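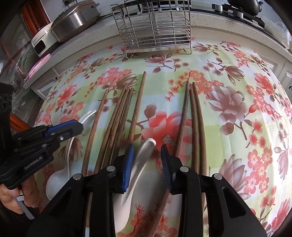 The sorting was never the part that wore her out, Shewit Gidey told the interviewers at Hastberg; what changed was having to decide, all shift long, whether a machine's choice was good enough to let through. Her remark sets the problem for this chapter.

Chapter 2
Handling Work and the People Who Do It

Hastberg runs a central kitchen that returns cutlery and tableware to 21 dining rooms. Before October, each sorting bench had one attendant, who separated chopsticks, spoons and small dishes by hand and set aside damaged pieces. The Grureo cell now does most of the separating. The attendant clears faults, confirms doubtful picks and signs the batch record.

Thin, closely spaced objects are a standard difficulty in automated grasping. Chopsticks lying side by side offer narrow gaps for a finger to enter, and a curved spoon changes its angle when pressed at the rim. A worker adjusts for both by touch and seldom mentions it when asked to describe the job. Task analyses based on interviews alone therefore tend to understate the skill involved.

Section 2.1 defines task, job and role as used in this book. Section 2.2 sets out the Chettiar method for recording manual work — including pauses and corrections — and applies it to a log of 300 picks. Section 2.3 deals with pay classification and retraining.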